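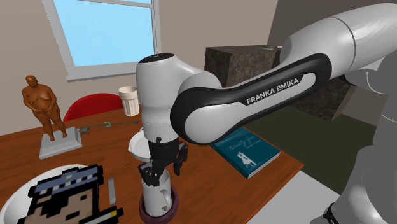

How do you get old tea stains out of a white mug without scratching the glaze?

Baking soda made into a paste with a little water, rubbed on with a soft cloth and left to sit before you rinse. If the stain has been in there for years, do it twice.

Hiu-tung Lau
Posted 2025-11-26
I'm pulling my question and the short answer from the old thread up to the top so people can find them, and then I'd love to hear what everybody else does, because my mother swore by salt and lemon and I've never been brave enough to tell my aunts I switched. I drink black tea all day long (the strong Ukau kind that comes in the tin) and by January every cup in my cupboard has a brown ring you could read the future in.

bañuelos_kitchen
Salt and lemon is fine on the thick diner mugs, but please keep it away from anything with a gold rim. I lost the trim off two of my grandmother's cups that way and I still feel bad when I open that cabinet. Baking soda all the way for me. I buy the big box.

Kha Võ
I'm going to disagree a little, with love. Baking soda is still gritty if you lean on it, and most folks lean on it. I use denture tablets. Drop one in, fill the mug with warm water, go to bed, rinse it in the morning. I've been doing this since my kids were small and the mugs I got for my wedding still shine. A box of 80 lasts me most of a year, and that's with houseguests.

Grukudico
Denture tablets?? I can't get past the mint. I tried it once and my coffee tasted like a dentist's office until the weekend.

Kha Võ
You have to wash it with regular dish soap afterward, dear. Soap, rinse, rinse again. I should have said that part.

porchlight25
Am I the only one who leaves the stain alone? My dad drank out of the same mug at the hardware store for 25 years and never did more than swish it under the tap. He said it made the coffee better. I don't know about that, but it never hurt him any, and I have the mug now and I'm not touching it.

Hiu-tung Lau
Oh, I wouldn't touch that one either! That's a keeper just the way it is. I only mean the everyday ones, the ones you hand to company.

bañuelos_kitchen
Kha, do the tablets do anything for those gray spoon marks on the bottom? Mine look like somebody took a pencil to them.

Kha Võ
Not a thing, I'm sorry to say. For those I use a dab of the powdered cleanser, the soft kind, and go in small circles.

Grukudico
Seconding the soft cleanser. Test it on the underside first if the mug's printed.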